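Surerley wrist camera set: read this first

Version of February 9, 2022. 822 episodes, one arm, one wrist camera. Maintained by Arnar.

Rules for recording

Start every episode with the gripper open and nothing between the fingers. Keep the white surface clear in front of the hand.

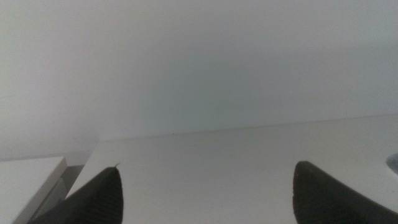 Check the fingertips before each session and note any fibre or burr in the log. Do not trim it halfway through a batch — finish the batch first.

Leave exposure locked. Episodes shorter than 4 seconds are dropped.

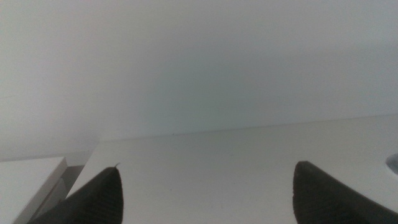

File names follow the Nistor scheme, with 6 digits after the arm code. Failed attempts stay in, marked as failed.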